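Two hands, one tablecloth: the Beltetti vs. Stunier thread
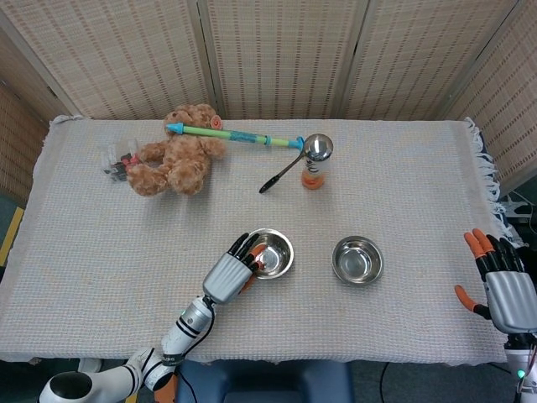 Left hand on the bowl, right hand waiting its turn. Bear face down.

04/06/2020

1/ We've had the five-finger hands on the white arms since March, in place of the old Stunier two-jaw grippers. People keep asking which is better. I have opinions and a spreadsheet. The spreadsheet is calmer.

2/ The Stunier opens. It closes. That's the whole manual. For a bowl you put one jaw inside the rim and one outside, squeeze, and go home early.

3/ The Beltetti hand can hold a bowl in more ways than I can. Left to itself it likes to curl its fingers over the rim and down into the bowl, like someone checking whether the soup is still warm.

4/ Polished steel is a rotten thing to hand a depth camera, by the way. The inside of a bowl comes back as a hole, a spike, or a second bowl. We tried 2 cameras. They disagreed with each other and with the bowl.

5/ Controller notes for the three of you who care: old controller sends one number per gripper, open to closed. The new one goes through Filtbridge, which wants a target for every joint and sulks if one is late. When it sulks, the hand stays exactly where it was. Very dignified.

6/ Score so far on "pick up bowl, put it down next to the other bowl": 2393 logged tries across both setups. Stunier is ahead. I would like to say it's close.

7/ Spoons are where it flips. The two-jaw picks up a spoon fine and then can't turn it over without putting it down first. The hand can shift it between thumb and finger, and on a good run it looks like it meant to.

8/ The bear is a soft-object test. The jaws pinch a bit of fur and lift the bear by that, which gets a pass on paper and feels rude. The hand takes it around the middle. Point to the hand, mostly for manners.

9/ Someone on the Holanda project asked why we use a fringed tablecloth. Try it! A gripper that's perfect on a bare bench will happily collect a tassel and bring the whole place setting along. I've lost 8 good runs to tassels and I'm keeping the cloth.

10/ So if your job is bowls, buy the jaws and spend the rest on lunch. If your job is a table with a spoon, a bottle, a toy wand and a bear on it, you want the fingers, plus a free week to tune them.

11/ Thumb calibration is next. The right thumb closes a hair later than the left and I can't find it in the logs. If you've seen this on a Beltetti, replies are open.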